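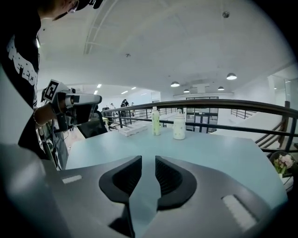 Looking after the hand-held grippers: tips from our workshop

Page last changed Sep 14, 2020

We use the Mulora hand-held grippers nearly every day at Flellholm, and a pair of them lives longer when it gets a few minutes of care before and after work. I write down what I do with our pair. Other people may have their own ways, and if yours is better please tell me.

Before you start

Wipe the table first. A plain table in one light colour is the best, and keep on it only the things you will pick up. Small bottles and cups are good for practising. A sticky table makes sticky pads, and then the cup does not want to leave the jaw when you open.

Look at the inner side of both jaws. Ours have ribs, and crumbs and paper fibres sit between them. I use an old toothbrush, dry. If there is juice or glue, dip the brush in warm water with one drop of dish soap, then wipe with a damp cloth and wait until all is dry. No alcohol on the black pads please. I did this once and the surface became hard like a biscuit.

Close the jaws slowly and look at the gap from above. It should be the same on both sides. If one jaw comes first, loosen the two small screws at its root by a quarter turn, press the jaws together on a folded piece of paper, and tighten again. Do not use force, the threads are soft.

The marker cube

The black and white squares must be clean and flat. A fingerprint is enough to give trouble under strong lamps. Use a glasses cloth, never a kitchen sponge, it scratches the print. When a corner of the sticker lifts, do not glue it down. Print a new one on matt paper and change the whole side.

Check also that the cube does not turn on its base. Hold it with two fingers and try gently.

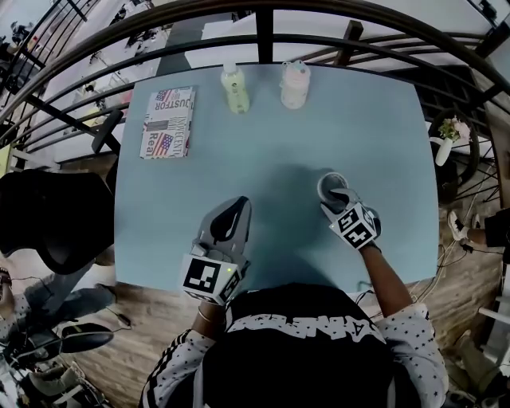
Cables

Most of our repairs were cables and not motors. Let them hang down freely beside the chair and keep the chair wheels away from them. I put a soft hook-and-loop band 41 cm from the plug, so that a pull goes into the band and not into the socket. Do not wind the cable round the gripper when you put it away. Make a wide loop and lay it on top.

A trial with the cup

Put a light cup on the table and set one jaw inside it, the other outside. Close, lift a little, put down. Then do the same with a bottle that has its cap on. If the cup slips but the bottle does not, the pads are dirty near the tips. If both slip, the spring is tired. The spare spring from Bellier has number 206 in their list, and you need a small pair of pliers to change it.

After work

Leave the jaws a bit open, otherwise the pads get a flat place. Take away the battery if you will not use the gripper for some days – I store ours half full. Every 90 hours I open the housing and blow out the dust with a hand pump. The canned air is too cold and too strong.

Questions about spare pads can go to Chia-jung Hsieh at the parts desk. She keeps the grey ones and the black ones in the drawer marked Lo.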